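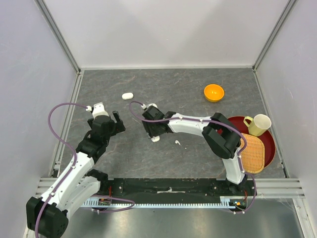 1/ Dark gray top, pale walls

We picked the Nitard pattern from Kudstead for the work surface. It's dark gray with thin lighter veins running through it. The back wall is plain white, and the side walls are a shade or two off that.

2/ I wanted plain gray at first. The sample looked flat under our lights, so I went back through the catalog – over 200 patterns, most of them brown. Cendirus has a similar one with heavier streaks. Too busy for me.

3/ The panel is 13 mm thick. We had it cut to size at the shop on Msimang Road and set it in between the side rails ourselves in September. Most of an afternoon went into getting the back edge straight.

4/ White things are easy to pick out against it, and that was the main point of going dark.

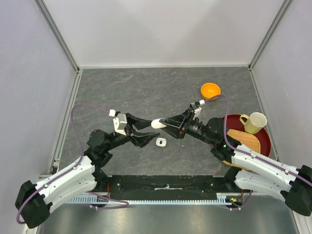 Small crumbs and dust are easy to see too, so it gets wiped down every morning. Damp cloth, then a dry one. No spray – it left a film on the sample.

5/ If you're choosing one, ask for the biggest sample they have. The veins are spaced pretty wide and a small square can miss them completely.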